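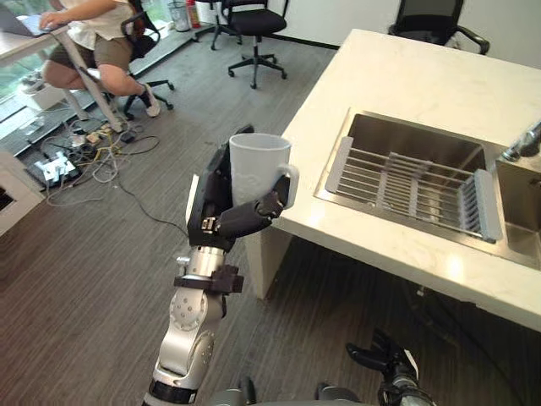

Please keep the mug task first in the list, the new operators learn the most from it, wrote one reader of the last version. We kept it first.

Pre-session checklist, dish handling examples
Project Platar, Sostatbridge kitchen station
September 23, 2026

1. Emergency stop is pressed and released once before the first example. OK
2. Cables on the floor are outside the walking path. NOT OK
Comment: The path must be free before the arms are enabled. To be corrected and checked again.
3. Both arms return to the start position without alarm. OK
4. Dishes have no cracks or sharp edges. OK
Comment: One cup was taken out of the set. I wrote it in the list.
5. Screws of hand and wrist are tight. OK
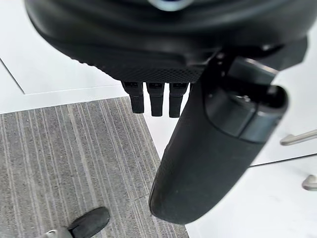
Could the finger check be made every 30 examples, and not only in the morning? Jusier asked this in the comments, and I agree. Item 6 is changed.

6. Fingers and wrist camera: no loose part, lens is clean. Repeat after every 30 examples. OK
7. People near the station wear closed shoes. OK
8. Clock of all cameras is the same. OK
Comment: In November we will check this by the Yurt software, until then by hand. 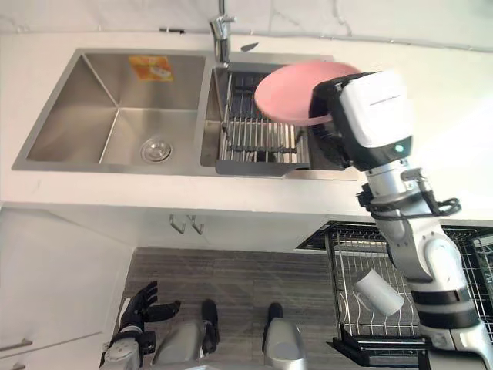 Plate task, right gripper, at the sink.

9. Failed examples are kept and marked "failed". Do not delete them, the learning needs them also. PARTLY
Comment: 29 examples recorded, 21 good. From the failed ones, 2 had no mark. The marks are added now.
10. The operator says "stop" aloud before anybody reaches into the sink. OK
11. Free disk space is enough for the next session. OK

Open points: item 2. Next session starts only after it is closed.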